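Receipts gone blank, is it my fault?

cavlow_shed
Posted in Household Paperwork

I've kept every till receipt for the reno in a biscuit tin. Half have faded to nothing, including the $2,521 one for the Odwood oven. Anything I can do, or is it a tin of bookmarks now?

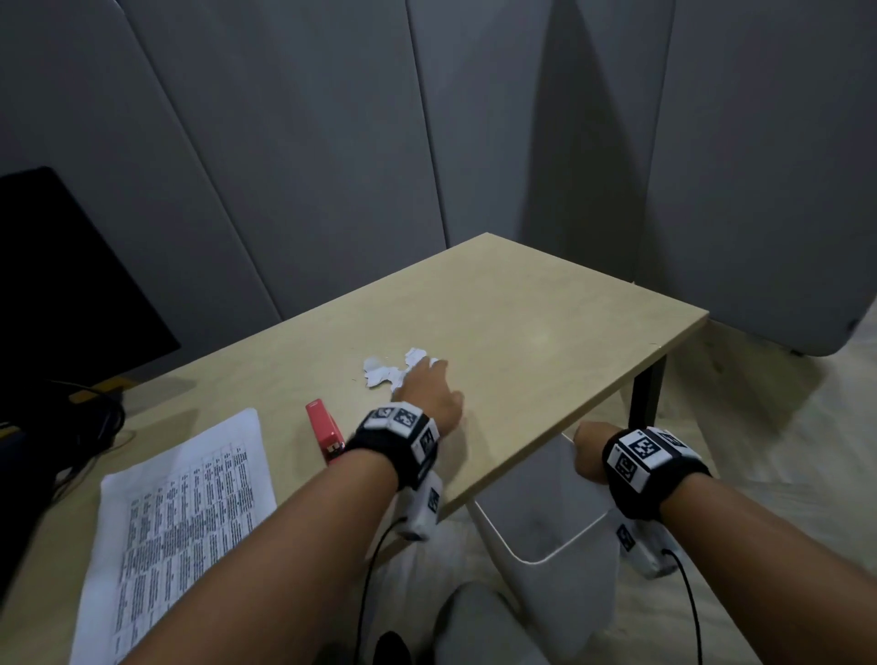
2 replies

bunting50

Shop can usually reprint if you paid by card. Keep the tin away from the heater.

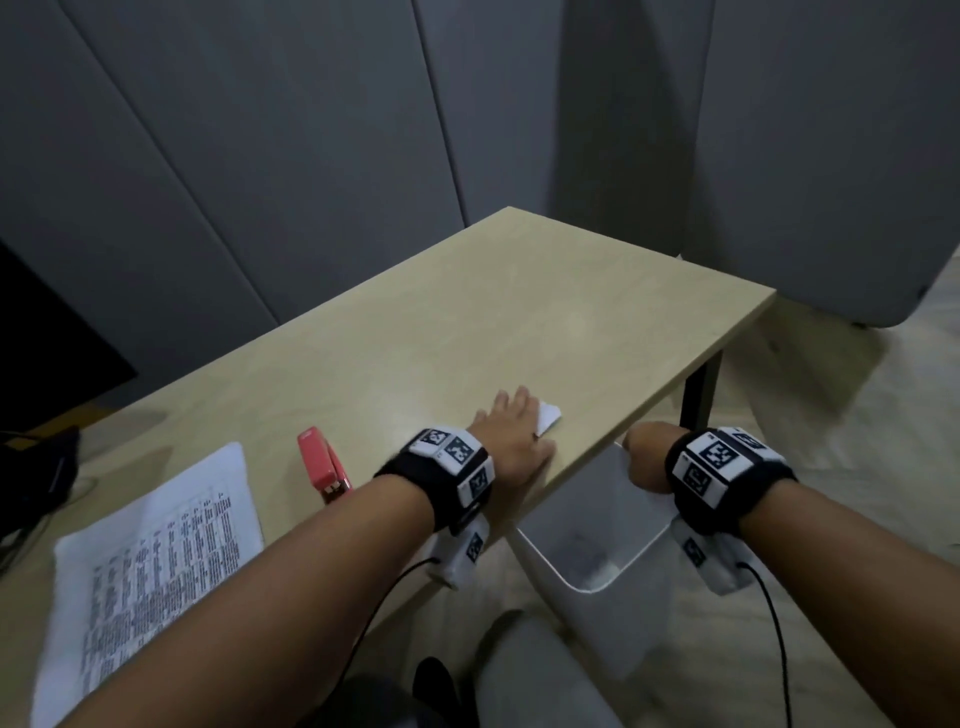 Reprints first, then cull. I put mine off for years, out of what I'll call respect for history. Anything folded up small, like the white bit of paper on the table there, gets opened before it's binned.

enar_st

Mine faded too. Good biscuits though.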